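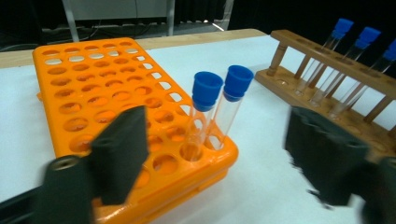
To: Laboratory Stores and Teaching Rooms mailing list
From: Stores Office, Prarnwood Institute
Subject: Re: Racks and capped tubes for the teaching rooms, arrangements for comment
Date: March 2018

Dear colleagues,

The Stores Office is grateful for the comments received on the draft arrangements for test tube racks and screw-capped tubes. The message from the Wenberg teaching rooms, which raised most of the points made by others, is quoted in part below with our replies beneath each passage. Departments which did not comment are asked to read the replies all the same, as several of them alter the draft.

> We support the proposal to keep one pattern of rack in the
> teaching rooms. At present our cupboards hold wire racks, wooden
> racks and at least two kinds of plastic rack, and tubes which sit
> well in one will drop through or jam in another. Could Stores
> confirm which pattern is to be kept, and whether colour will be
> used to show which room a rack belongs to?

The pattern to be kept is the plastic rack with a flat perforated top and a deep base. Colour will be used, but to show the purpose of a rack and not the room to which it belongs. Orange racks are for clean glass tubes ready for issue. White racks are for tubes in use during a class. Racks of any other colour may remain in service until September, after which they should be returned to Stores with the next collection.

The draft proposed a separate colour for each room. Four departments pointed out that racks are lent between rooms in every week of term, and we accept that a room colour would soon mean very little. The name of the room should instead be written on a label fixed to the side wall of the base. Labels should not be fixed to the top, where they cover holes and come away in the washer.

> Our staff would like clearer wording on caps. The draft says that
> tubes should be "stored closed". Some of us read this as fully
> tightened and others as resting on the thread. We have had caps
> so tight that students could not open them, and caps so loose
> that they came off when the tube was lifted.

The wording has been changed. A clean, dry tube is to be stored with its cap turned until it meets light resistance and no further. The cap should not come off when the tube is lifted by it, although tubes should in any case be lifted by the glass. Tubes which are still damp from washing are not to be capped at all. They should be left inverted on the drying pegs, with the caps in the shallow tray, and put together on the following day.

Blue caps will continue to be supplied for general use. The existing stock of red caps is reserved for the Mandagi preparation room and should not be mixed with the blue. The thread is the same on both, so a cap of the wrong colour will fit without any difficulty, and the only safeguard is to look over the rack before it leaves the bench.

> May we ask how many tubes each room is to hold? The draft gives
> 300 for the building but does not divide them. We would also ask
> that the full stock need not be counted every week.

The figure of 300 is the total for the teaching rooms and does not include tubes held in Stores. Wenberg will hold 90, as the largest of the rooms. The shares of the other rooms will be settled when the autumn timetable is known, and until then each should keep what it has. Requests for additional tubes during the present term will be met from Stores in the usual way.

A weekly count is not required. Rooms are asked to carry out one count at the end of each term and to send the result to this office on the usual form. Chipped or cracked tubes found at the count should be entered in the second column and disposed of in the glass bin. They should not be returned to the rack with a note attached, as has happened in the past.

> On filling the racks, the draft says that tubes should be placed
> "from the back". For a demonstrator setting out a bench in a
> hurry this is awkward, and we do not see the advantage of it.
> If only a few tubes are wanted, we put them at the nearest
> corner, where they are easily reached.

This point was raised by most of those who replied, and the instruction has been withdrawn for racks set out on the bench. A small number of tubes may be placed wherever they can best be reached, including side by side at a front corner. Demonstrators may wish to bear in mind that the holes are a little wider than the tubes, and that tubes in adjacent holes can lean until their caps touch. This does no harm to empty tubes. Where tubes are to be filled, an empty hole should be left between each pair, so that a cap can be turned without disturbing its neighbour.

The instruction still stands for racks kept on shelves. A rack which is heavily loaded along its front edge may be pulled forward when a hand is withdrawn, and shelved racks should therefore be filled from the back row or spread evenly.

> Lastly, the benches. The draft asks for racks to be stood on
> matting. Our bench tops are white and easily wiped, and matting
> holds spills which we would otherwise see at once. We should
> prefer to do without it.

We agree, and matting will be optional in rooms with white or pale bench tops. The Lotlow annexe, where the tops are dark and somewhat uneven, is asked to continue with matting for the time being. In every room the bench should be wiped and dried before racks are set down, and racks should be lifted and not slid. The feet of the older racks have been worn by sliding and several of them no longer stand level.

A number of smaller matters were raised by other correspondents, and are answered here for convenience.

Washing of racks. Racks may go through the washer on the lower setting. They should be placed upside down so that water drains from the base, and they should be empty. Tubes are not to be washed while standing in a rack, as the lower part of the glass is not reached.

Handwriting on tubes. Wax pencil is permitted. Permanent marker is not, and tubes so marked will be charged to the room as replacements. Paper labels may be used for a single class provided that they are removed before washing.

Borrowing between rooms. No form is needed for a rack borrowed and returned on the same day. For longer loans, a line in the room book is sufficient, giving the colour of the rack, the number of tubes and the name of the borrowing room. Caps should travel on their tubes. The practice of lending tubes without caps has left one cupboard at Lotlow with 31 spare caps and nothing to put them on, and these will be collected shortly.

Collection of old racks. Wire and wooden racks may be handed in at the Stores counter at any time during opening hours. They should be clean. Rooms which have more than 15 to hand in are asked to send word beforehand, so that a trolley can be provided. Wooden racks in sound condition will be offered to other departments before they are disposed of.

Height of shelving. One department asked whether capped tubes will clear the shelf above when standing in the new pattern of rack. In the standard cupboards they will, provided that the shelf is on the second peg or lower. In the narrow cupboards by the Wenberg sinks they will not, and those cupboards should be kept for empty racks and caps.

A revised copy of the arrangements, incorporating the changes set out above, will be sent to this list once the remaining departments have replied. The present arrangements continue to apply in the meantime, with the exception of the instruction on matting, which rooms with pale benches may disregard from today.

Further comments should be sent to the Stores Office and not to the whole list. Those who wish to see a rack of the pattern described before replying may do so at the counter, where one is kept for the purpose together with a small number of capped tubes.

Yours faithfully,

Stores Office
Prarnwood Institute

--
You are receiving this message as a member of the Laboratory Stores and Teaching Rooms list. Requests to join or leave the list should be addressed to the Stores Office.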